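Tarnum Folding Project, demonstration group
Minutes, April, 2:00 p.m.

1. Previous minutes
Approved, with the word "dexterous" struck from item 4.

2. Demonstration count
The target for Nirov is 3,000 usable folds by hand-held gripper. We have 87. The chair asked whether 87 was a typo. It was not.

3. Two-handed pickup
Agreed that one gripper takes the hem and the other takes the shoulder. Pulling harder is not a substitute for a better grip.
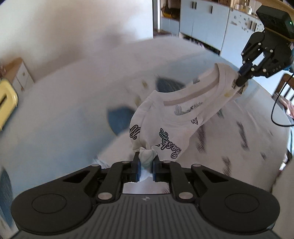

Photo: Kesent, gripper camera

Discussion of printed shirts took 12 minutes. One side holds that busy lettering is good for the model. The other side holds that it is bad for the person doing the folding. Both views are recorded here at their holders' insistence.

4. Bunched starts
Jayasinghe asks that more demonstrations begin with the shirt in a heap, on the grounds that this is how shirts live. Agreed. Demonstrators will stop tidying the heap first.

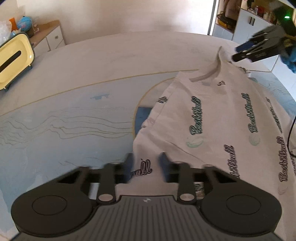 Near edge pinched, second gripper at the collar side.

5. Sleeves
Left sleeve goes in first, then the right. The written guide says the reverse and will be corrected. Hold the near gripper open over the fold while the other one brings the second sleeve up. Anyone who smooths a sleeve with a bare hand starts that demonstration over, including the person who wrote the rule.
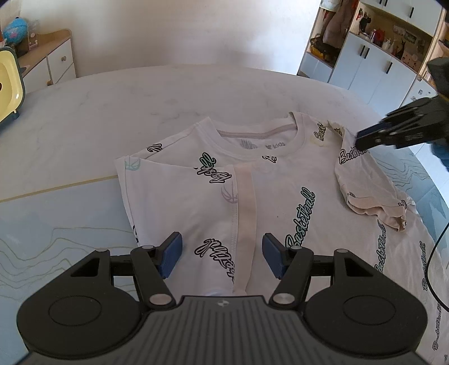
6. Actions
Kesent to fix the sleeve order in the guide.
Jayasinghe to send the heap instructions, on one page this time.
Everyone to fold more shirts.

Meeting closed at 3:10 p.m.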